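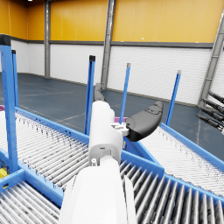
2 min read

Ticket: Fera hand drops back to home pose partway through a pick, Pultano controller only
Status: open, workaround in place
Opened: March 11, 2024

Hello all, and thank you for being so patient with me on this one. I know the comparison between the Pultano and Ormsby controllers was meant to be finished by now, and I'd rather hand it over a bit late than hand over numbers I don't trust.

Quick recap for anyone joining the thread. We're running the same Fera hands on the same arms in the Daltitz conveyor hall sim, swapping only the controller. With Ormsby, the fingers close when told and stay closed until told otherwise. With Pultano, every so often the fingers start to close, stop, and then open again to the home pose while the arm carries on with its move as if all was well. No fault code, no warning colour on the panel, nothing in the event list.

What I've tried so far:
Reloaded the hand profile from a clean copy. Same behaviour.
Swapped the left and right profiles, in case one was damaged. Same on both sides.
Turned off the roller drive so the conveyor was still. Same again, so I'm leaving the belt timing alone for now.
Raised the command timeout from the default to 2,000 ms. Much better! I went through a long batch of picks with only 2 drops in it, which I was very pleased about until the second one.

The timeout is where I'd put my money, then. My guess is that Pultano waits for a position reply from each finger and gives up if the slowest one is late, and the thumb seems to be the slowest of the bunch.

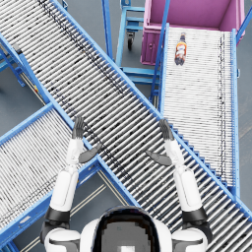
The start pose matters more than I expected when you're comparing the two controllers, and I should have pinned it down at the beginning. Please use the raised one for all further runs, with both hands open over the main conveyor and the thumbs pointing in toward each other, before you send the first close command. If you start with the fingers half curled, the thumb has less travel to cover and Pultano looks better than it deserves to. I've saved the pose under the same name on both controllers, so you only need to load it and wait for the arms to settle.

One more thing I noticed while reading back through the logs. Pultano writes its thumb reply on a separate line from the other fingers, with its own time stamp, and Ormsby bundles the lot together. If you're lining the two logs up side by side, sort by time first or you'll go cross-eyed like I did.
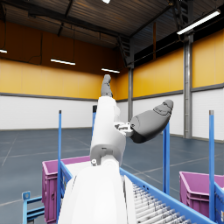 Can I keep using the Pultano controller while this ticket is open?
You can, as long as the timeout stays at 2,000 ms and you throw out any run where the hand returns to home on its own. Please attach the log from those runs here even if you've seen the same thing before.

Still to do on my end: repeat the batch with the newer Pultano build, and try the thumb by itself with the other fingers disabled. I'll add both logs to this ticket when they're finished.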